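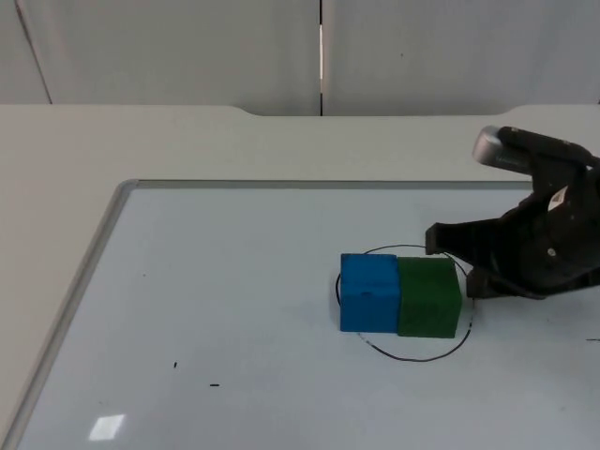
Fig. 4-1. Gripper open next to the two cubes, both inside the marked oval.

4. First pick on the whiteboard

Applies to: Ekuma gripper kit with Skindar control software. Section updated Sep 25, 2022.

Do section 3 (wrist mounting, cable strain relief) first. If the gripper wobbles on the wrist when you push it by hand, go back. Don't try to fix it in software.

4.1 What you need

Arm with gripper mounted and powered
Whiteboard, laid flat on the table
Dry marker, black, thin tip
Foam cubes from the Fitzgerald starter box, one blue, one green
Emergency stop within reach of your free hand

Any foam cube will do if you lost ours. Has to fit between the open fingers with room to spare on both sides. No wood or metal for the first pick.

4.2 Lay out the board

1. Clear the table in front of the arm. Tools, cups, spare screws, all of it.
2. Lay the board flat. Press each corner. If it rocks, shim it with folded paper.
3. Stick it down with tape at two opposite corners. Glossy boards slide.
4. Wipe the part you are going to draw on. Stray ink elsewhere is fine.
5. Draw an oval by hand, big enough for both cubes with space in front. This is the work zone. Does not need to be neat, gaps in the line are OK. The software never reads the line, it's for you.
6. Put the cubes inside the oval, side by side, faces touching.

NOTE: Overhead lights make a bright patch on the board. If you are using the optional Viltthorpe camera, keep the work zone away from the patch. Move the board before you move the lights, it's quicker.

4.3 Teach the approach point

The approach point is where the gripper waits before it closes in. Fingers open, close to the cubes, touching nothing.

1. Turn on the arm. Wait for the steady light on the base.
2. In Skindar, open Jobs, then New, then Two Cube Pick.
3. Set speed to 20 percent. Leave it there for all of section 4.
4. Press Open. Fingers should go to full width and stop. Any buzzing, see 4.6.
5. Jog the wrist in from the side, high, then bring it down slow. Small steps only once you are near the board.
6. Stop with the upper finger just above the top of the nearer cube and the lower finger off to its side.
7. Check for a gap at both fingers. Look from the front and from above. One angle will fool you.
8. Press Save Approach.

CAUTION: Keep hands out of the oval while the arm is enabled. Cube fell over? Press Pause, wait for the light to blink, then reach in.

CAUTION: Do not rest the lower finger on the board. The tips scratch glossy surfaces, and a finger dragged under load can throw off the zero.

4.4 Teach the grip point

1. From the saved approach, jog in until the nearer cube is between the fingers.
2. Grip force: Foam. Not Auto. Auto is for hard parts and will crush foam flat.
3. Press Close. Cube should dent slightly, no more.
4. Raise the wrist a little. Does the cube come up alone? Good. If the second cube drags along, lower, open, and move the grip point away from the shared face.
5. Lower, press Open, press Save Grip.
6. Back out the same way you came in. Do not swing sideways, you'll knock the other cube.

Drop point next. Same steps, pick a spot inside the oval with nothing in it. Save Drop.

4.5 Run it

1. Put the cubes back where they started. Tip: trace the corners in marker so you can find the spot agian.
2. Free hand on the emergency stop.
3. Press Run Once. Watch the whole cycle.
4. If it was clean, press Run Once two more times before you try Loop.
5. Loop counts cycles at the top right. Stop and check the fingertip pads every 2000 cycles. Sooner if you see black dust on the board.

NOTE: Loop does not put the cubes back for you unless Return is ticked. Unticked, the second cycle closes on air and you get code 41.

4.6 If something goes wrong

Code 41, nothing gripped. Cube moved, or Return is off. Reset cubes, clear the code, run once.

Code 743, wrist load too high. Usually a finger is pressing on the board. Raise the wrist by hand jog, clear the code, teach the grip point over.

Buzzing at full open. Fingers are hitting the end stop. Settings, Gripper, Find Zero. Takes under a minute, keep the fingers clear.

Cube sticks to a finger on release. Dust or old tape glue on the pads. Wipe with a damp cloth and let dry. No solvents.

Board creeps over a long run. More tape. Then re-check the approach point, don't just assume its still good.

Approach point off after a restart. Known issue in versions before the December release. Update Skindar, then save all three points again. Old job files will load but the points in them are not to be trusted.

4.7 Before you move on

Save the job under a new name. The default name gets overwritten next time you open Two Cube Pick.
Leave the gripper open and raised when you power down.
Stacking starts in section 5, same board, same cubes. Leave the oval on.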